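June, bench notes, afternoon

White table again today, same setup as Kanidico wants it. Water in the rectangular tray, wooden bowl behind, green bottle off to the right toward the back edge. Mark where the tray goes next time, I keep guessing.

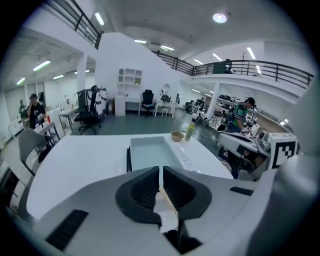

Sticks: Bonitz batch still 2 lengths mixed in one bag, need sorting. White wrap to go on before they come out to the table, not after. Refilled the tray at 3, a bit lower this time. Chairs back agianst the desk when done pls. Order more sticks, up to 63 left.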